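Table Setting Station Layout: Project Report
Hadwood College, Hospitality Operations, Semester 2

1. Aim
To compare two arrangements of crockery and utensils for laying single-serve noodle trays at the Bullthorpe training kitchen. Layout A kept all items on the back shelf. Layout B kept them in open plastic bins next to the tray.

2. Materials
Tan and white crockery was stacked in one large white bin. Chopsticks and small items had separate coloured bins. Trays were black with a textured base.
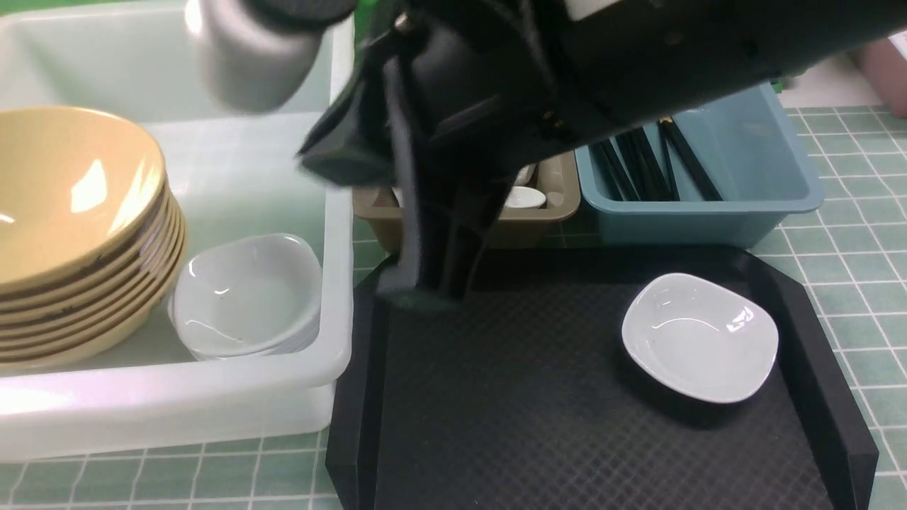
Each layout was run for 36 trays. Time was recorded from an empty tray to a finished setting, and any item returned to its bin was logged as an error.

3. Results
Layout B averaged 19 seconds per tray. Layout A was slower in every run and produced 6 errors, mostly wrong bowl sizes.
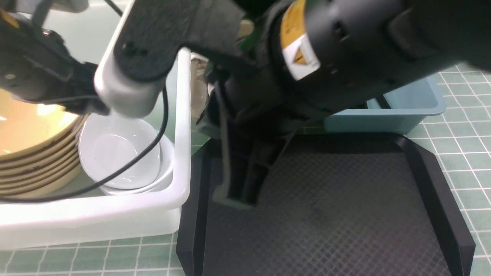

Trevor Ellwood
Second-year student, project lead
Supervisor: Sheila Mottram

4. Discussion
Bin order had more effect than bin size. Our first version of Layout B had the utensils furthest from the tray, and reach distance increased accordingly.
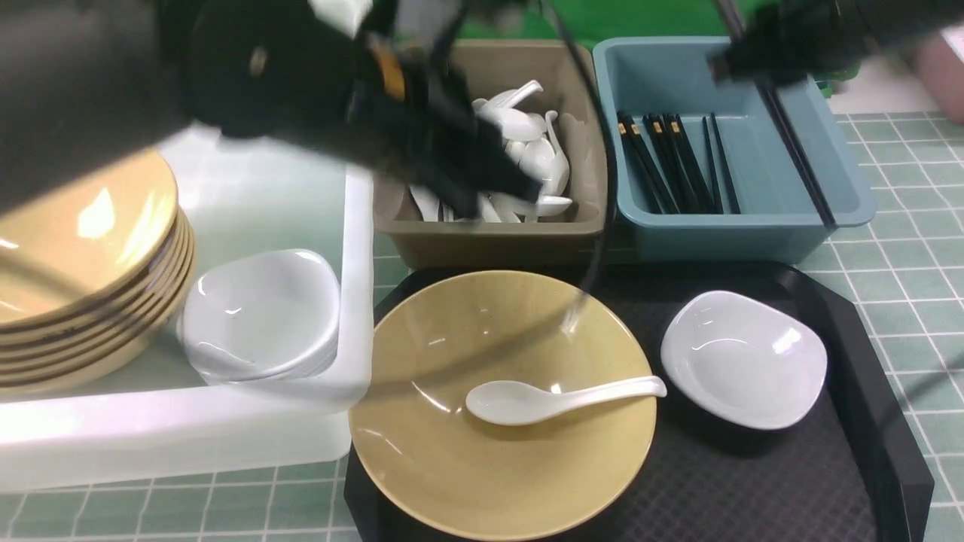 Utensil storage remains the weak point of Layout B. Chopsticks were quick to pick up as a bundle but slow to separate. The white soup spoons lay at various angles in the brown bin, and a divided insert would keep the handles aligned. The Tunstall site has asked for a repeat trial in July.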